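The **Gristis open day** is a public demonstration of household and service robotics held once a year at the Gristis workshop. The event deals mainly with the collection of training data for robots that do cleaning and tidying work. Visitors watch operators carry out ordinary chores with hand-held grippers, see robot arms attempt the same chores, and may try the grippers themselves under supervision.

The first open day was held on Jan 30, 2019. Later ones have taken place in March, when the light in the main room is better and the yard can be used for the queue.

## Background

Gristis began as a repair shop for packing machinery. Its move into robotics came through a contract with Plement, a supplier of cleaning services to offices, which wanted to know whether the wiping of windows, sills and door panels could be given to a machine. The early work used a fixed arm and a list of written motions. It coped with flat panels but did badly at corners and on anything curved, and the contract was rewritten to allow for learning from human demonstrations.

The open day was proposed by Kadir Sarıgül, then in charge of the workshop floor, after several local firms had asked to see the work. He had expected a small trade audience. The notice was passed on to schools and a residents' newsletter, and 605 people signed the visitors' book. The workshop had to borrow chairs from the building next door.

## Programme

The day is arranged as a series of stations. Visitors may go round them in any order, although the printed map suggests starting with the hand-held work and ending with the arms. There were five stations at the first event, and that number has been kept.

* **Cloth and glass.** Wiping of windows, with a cloth held in the gripper.
* **Tables.** Clearing and wiping of a laid table.
* **Folding.** Towels and tea towels, folded and stacked.
* **Arms.** A pair of robot arms running whatever skill is judged most reliable that week.
* **Try it.** Hand-held grippers for visitors, with a tray of blocks and sponges.

Each demonstration is short and is repeated through the day. Talks are given in the upstairs room, but they are not recorded, and the speakers' notes are not published.

## Cloth and glass station

The window station is the one most often mentioned in accounts of the event. An operator stands at a window with a gripper in each hand and wipes the pane with a cloth. The grippers have two fingers each and carry square printed markers, which the cameras use to work out where each tool is and which way it is turned. The operator also wears a camera on the head, so that the work is recorded from above as well as from the hand.

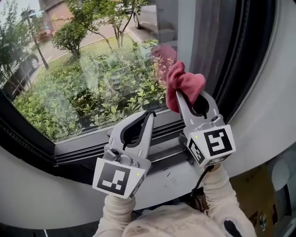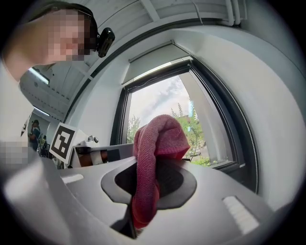 Kadir Sarıgül

The deep, rounded window recesses of the building make the task harder than it would be on a plain wall. An arm that reaches for the side of the pane has to keep its elbow clear of the curve, and operators are asked to work as if they had the same limits. In practice this means slower strokes and more stepping from side to side than a person would normally use.

Glass is a known difficulty for camera-based systems. Reflections of the cloth and of the grippers can be taken for real objects, and what lies outside – trees, parked cars, passing people – changes from one recording to the next. Staff treat this variety as useful. A system trained only in front of a blank pane tends to fail when it is moved to a real one, and for that reason the windows are not screened off during recording.

The cloth brings its own problems. It has no fixed shape, it hides the fingertips, and the way it is bunched affects how much of the glass it touches. The standing instructions for operators are brief:

1. Take the cloth near its middle and close the fingers fully.
2. Press before moving.
3. Work from the top of the pane down.
4. If the cloth slips, put it down and take a new hold. Do not correct it with the other hand.
5. Stop with both grippers in view of the head camera.

The fourth rule was added after the first open day. Operators had been straightening the cloth with their free fingers, a movement that the arms could not copy.

## Robot arms

The arms at the fourth station run on Tiwari, the workshop's own control software. It takes the recorded movements of the grippers and turns them into movements that the arms can make within their reach. Because the arms are fitted with fingers of the same pattern as the hand-held tools, the view from the wrist camera is much the same in both cases.

Performance has varied. At the first open day the arms wiped a mounted sheet of glass in the morning and dropped the cloth repeatedly in the afternoon. The fault was traced to a worn finger pad. The following year the station was closed for part of the day while a cable was replaced, and visitors were sent to the folding table instead. No attempt has yet been made to run the arms at the building windows during public hours.

## Visitor handling

Places at the "Try it" station are given out by ticket. Each visitor is shown how to open and close the fingers and is then left to move blocks between trays. Children may take part if they can hold the gripper in one hand without resting it on the table. The station uses older grippers, and material recorded there is kept apart from the main collection and deleted after the event.

Faces are blurred in recordings made during the open day before they are added to the collection. A sign to this effect stands at the entrance. Visitors who do not wish to be recorded are given a route along the inner wall.

## Data

The main collection, known as Cirkano, passed 2000 recordings in the year of the first open day. Of these, 23 were made in front of visitors. The public recordings were at first marked as a separate group, on the view that operators might work differently while being watched. A comparison found them to be slightly slower but otherwise usable, and the separate marking was dropped.

Each entry in Cirkano holds the view from the head camera, the view from each gripper, the opening of the fingers over time and a one-line label naming the task. Entries where the operator stopped early are kept, with a note.

## Reception

The open day has been received well by visitors from the cleaning trade, several of whom have returned. Common complaints concern parking, the lack of a lift to the upstairs room and the noise of the extractor fan near the folding station. A review in the residents' newsletter found the arms slow and the window work "oddly restful to watch". Plement has sent staff to each event and has since asked for the table-clearing work to be extended to kitchens.

## See also

* Robot learning from demonstration
* Service robot
* Window cleaner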